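4. Placing the humidity sensor

The Lidari room sensor measures the air of the room and sends the value to the Navetti base unit. A good place for the sensor is important for a correct value.

4.1 Choose the place

1. Put the sensor on a flat surface, at the height of a table or a shelf.
2. Keep a distance of 3 feet from windows, radiators and outside doors.
3. Do not put it directly beside a plant. Leaves and soil give moisture to the air – the value will be too high. 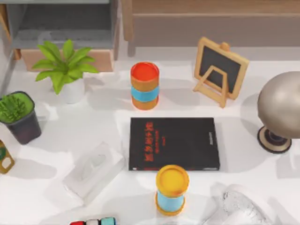 4. Turn the side with the small holes to the open room.

CAUTION: Do not cover the small holes with books, cloth or paper.

4.2 Connect the sensor

1. Pull out the plastic strip from the battery door.
2. Press the button on the back for 4 seconds, until the light is green.
3. On the base unit, choose Add Sensor and wait for the short tone.
4. Give the sensor a room name, for example Living Room.

Note: The first value can be wrong. Leave the sensor in its place for 27 minutes before you read it.

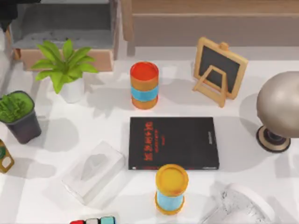

Figure 7. Table with chair and low cabinet behind.

4.3 Using a shelf

A shelf is also possible, if air can move freely on it. Put the sensor near the front edge and leave a free space on both sides. 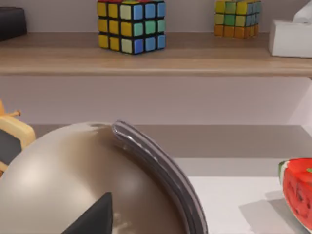
Figure 8. Wooden shelf with small objects.

If the value does not change during one day, remove the battery, wait one minute and repeat 4.2 from step 2.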